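Can a Machine Put the Groceries Away Yet?

Sorting jars and cans into bins is a dull job at home and a paid one in a stockroom, and it remains a fair test of a two-arm cell. Panska has been running it since April on its small-goods bench, with Darko handling the control software. The task list has 61 items, all packaged food. Each item has to be picked, identified and placed in the right container without tipping its neighbors.

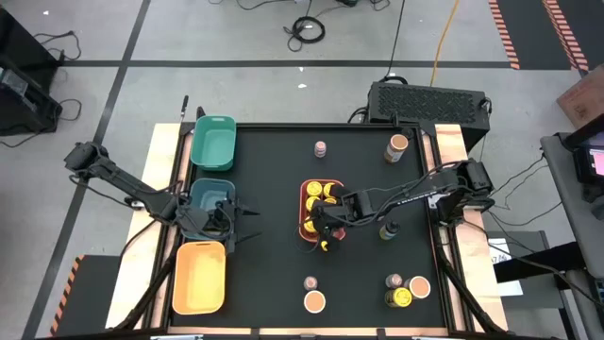

Two-arm sorting bench with red tray, side bins and mixed food containers.

Picking a lone can from an open surface is close to solved. The error rate climbs when similar containers stand close together, as the yellow-lidded ones do in the tray. A two-fingered gripper needs clearance on both sides of a lid, and a tightly filled tray offers very little - the fingers either ride up on the next lid or push the whole row.

Panska's last series was 100 picks from a crowded tray, of which 54 were completed without a retry. Heneck, which supplies shelving crews to small grocers, considers that too low for unattended work. A second series with narrower fingertips is planned at the Plokari site. Results will be printed in this newsletter, with cycle times if Darko releases them.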